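Harka Hand-Held Gripper Station: Frequently Asked Questions
Setup, care and repair
Maintained by Evie Dunmore, Lasent bench support
Last revised 15 April 2018

These answers cover the two-gripper station in the Rudd building. The station at Mudness uses the same grippers but a different table, and the table section does not apply there.

Setup

What has to be on before a session?
The tracking cameras, the logging PC and both grippers, in that order. If the grippers come up first, the PC assigns left and right by whichever answers sooner, and the two channels may be swapped. Squeeze the left gripper once and check that the left trace moves.

How long do the tracking cameras need to warm up?
Leave them on for 20 minutes. Positions drift by a few millimeters before that. A calibration taken cold has to be thrown out.

Where does the table go?
Against the floor tape. Do not use the rails as a reference. They have been moved twice, and the drawing on the server still shows the old spacing.

How high should the table be?
700 mm from carpet to top surface. Measure at all four corners. The leveling feet sink into the carpet over the first day or so after a move, so measure again the next morning.

Can I clean the tabletop with solvent?
No. Use a damp cloth, then a dry one. Scuffs can stay unless they sit under an object start position.

Marker plates

One plate was knocked. Do I have to recalibrate?
Yes, even if it looks straight. The software assumes a fixed offset between the plate and the jaw tips. Run the pivot routine: rest the closed jaw tips in the dimple block, swing the gripper through a wide cone, and collect at least 447 samples. Accept the result if the residual is under 0.5 mm.

Can I swap the left and right plates?
No. The dot patterns differ, and each pattern is tied to one gripper in the configuration file. Spare plates are in the second drawer, marked L and R on the back.

What may I use to clean the dots?
A dry lens tissue. Alcohol lifts the print at the corners. A plate with a worn dot still tracks from the front but drops out at steep angles - replace it.

How tight are the plate screws?
Finger tight plus a quarter turn. The inserts are set in plastic and strip easily. Stripped inserts are a bench repair.

Jaws and cables

The jaws do not close fully. What should I check?
Look for lint in the hinge first, then for a bent return spring. If both are good, re-zero the encoder with the jaws held shut. The closed reading should be 0 and the fully open reading should be 924. Anything below 900 at full open means the linkage is slipping on its shaft.

The jaw reading jumps when I turn my wrist.
Suspect the cable. Hold the gripper still and flex the cable near the grip, then near the connector. Most failures are at the grip end. Replacement cables are Harka part 115. Do not splice the old one.

How should the cables run during a session?
Down from the grip and off to the operator's own side, with enough slack to reach the far edge of the table. They must not cross in front of the operator. A cable that drags across the table will sooner or later take an object with it.

Test objects

Which object is used for the acceptance check?
The white wire spinning rack. Its hooks are thin and spread wide, so a small offset error shows up as a missed grasp. Stand it on the tabletop with all of the base supported, and work the upper hooks with both grippers.

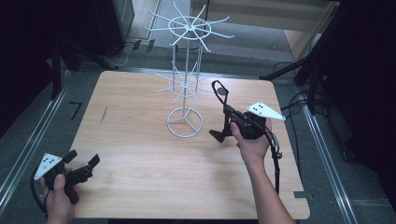 Wire rack on the station table, one gripper in each hand.

What counts as a pass?
Ten touches per hand on chosen hook tips, with the logged tip position within 2 mm of the reference each time. One miss is allowed per hand. Two misses on the same hand means going back to the pivot routine for that gripper.

The rack rocks on the table. Is that a fault?
Check the table level first. If the table is good, the base ring is bent. Press it flat by hand on the granite plate in the shop. Do not shim it with tape.

Can I bend a hook back into line?
Yes, but the reference file has to be measured again afterward. Note the change in the station log with the hook number.

Repairs

What can I fix myself?
Plates, cables, springs and encoder zero. Anything that means opening the grip housing goes to the Lasent bench. Send the gripper with its plate still fitted and its cable attached, and write the last residual on the tag.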